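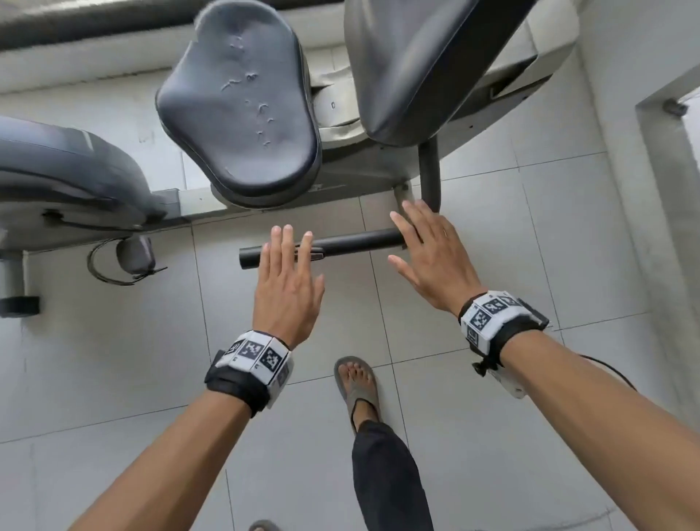 **Equipment Review: Karimi 1007 Recumbent Exercise Bike**
Rarbridge Community Recreation Office
9 Aug 2025

The Karimi 1007 was placed in the ground-floor fitness room in April and was open to all members during regular hours. The office reviewed it alongside the Munora upright bike already in service, with a view to replacing older equipment at both of its sites. Comments were collected from members at the front desk and from staff who clean and maintain the room.

**Seat and entry**

The low step-through design was the feature most often praised. Members with stiff knees or hips reported that they could sit down and stand up without help. The seat slides on a rail and locks with a lever under the right thigh. The lever is stiff, and several members asked staff to move it for them. The back support is firm and held its shape over the review period. Shorter riders found that the closest seat position still left the pedals a little far away.

**Ride and resistance**

Pedaling is smooth and quiet at low and middle settings. At the highest settings a faint hum can be heard, though it did not lead to complaints. Changes in resistance take effect within 2 or 3 turns of the pedals. Experienced cyclists considered the top level too easy, and the office would direct them to the Munora.

**Handlebars and controls**
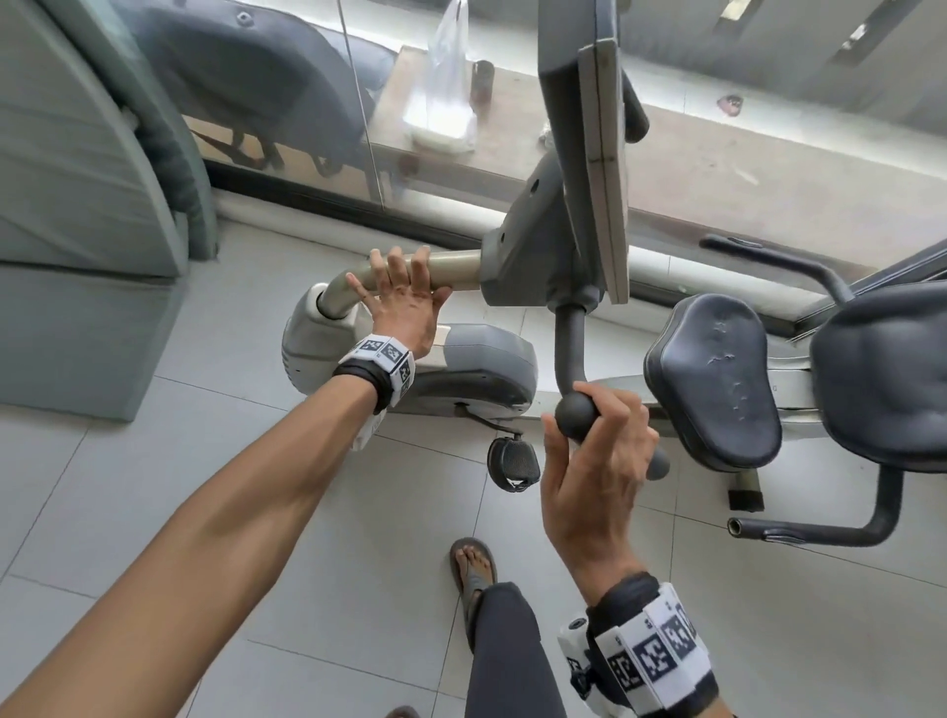
*Curved handlebar and round black knob on the recumbent bike.*

Members generally liked having a bar to rest their hands on. The console is less successful. Its menu takes too many steps to start a simple ride, and the display returns to the first screen after a short pause — a nuisance for anyone who stops to drink water. The printed quick guide is clear and should be kept near the bike.

**Care and service**

The frame wipes down easily. Dust collects along the seat rail, which should be cleaned weekly. One pedal strap was replaced under warranty. The supplier, Skindonico, sent the part in 5 days and included fitting instructions.

**Rating: 3 out of 5**

The office recommends the Karimi 1007 for general fitness rooms and for members returning to exercise after a long break. It is not recommended as the only bike at a site. Purchase for the second site will be considered once Skindonico has confirmed whether a shorter seat rail can be supplied.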